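Project report: Visit to the open day at Trivano
Module: Introduction to Automation
Written by: Nataša Jurić
Date: 2021-07-31

1. Purpose of the visit

Our group was asked to visit one place where robots are taught or used, and to write what we learned. I chose the open day at Trivano, a small laboratory which works on the handling of textiles. I had already written to them in May, and they answered with a programme and a list of 15 places for students. The visit was in two parts - a short talk and then a demonstration, where visitors could also try the equipment themselves.

2. The talk

The talk explained why cloth is difficult for a machine. A metal part has the same shape each time, so the robot can be told where to hold it. A shirt has a new shape every time it is put down. The laboratory therefore collects many recordings of people doing the task by hand, with a tool that has the same fingers as the robot. Their project is called Stikico. At the time of our visit it had 603 recordings, and 337 of them were made with clothes. The others were made with towels and bed linen.

I asked why they do not simply programme the movements. The answer was that they tried this in an earlier project, Chuensuk, and it worked only with one kind of towel, folded in one way.

3. The demonstration

The task was to take pieces out of a mixed pile and put them apart for folding. The hand-held gripper is black, with flat plates joined by silver pins, and the two fingers have thin dark blue pads on the inside. The person holds the tool, closes the fingers on the cloth and lifts. I expected that the fingers would take a big handful, but they can pinch a narrow strip and the rest of the cloth follows.

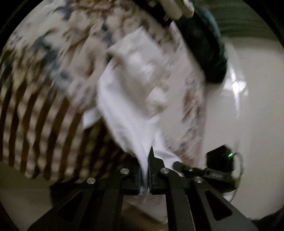
Drarkach answered from the other side of the table that lifting is the easy half, and that we should judge a gripper by how it lets go. In his opinion many students look only at the closing of the fingers. If the cloth stays on the pad when they open, the piece lands in the wrong place and the whole recording must be repeated.

After this remark I paid more attention to the release. When my turn came I made 8 attempts. In the first ones I pulled too fast and two pieces came up together. Later I moved more slowly and the result was better, but my wrist was tired.

4. What I learned

Before the visit I thought that the robot arm is the main part of such a system. Now I think that the quality of the recordings is equally important, and this depends on the patience of people. I would like to know how much the recordings of a beginner differ from those of a trained person. I did not have time to ask this, and I have sent the question to the laboratory by e-mail.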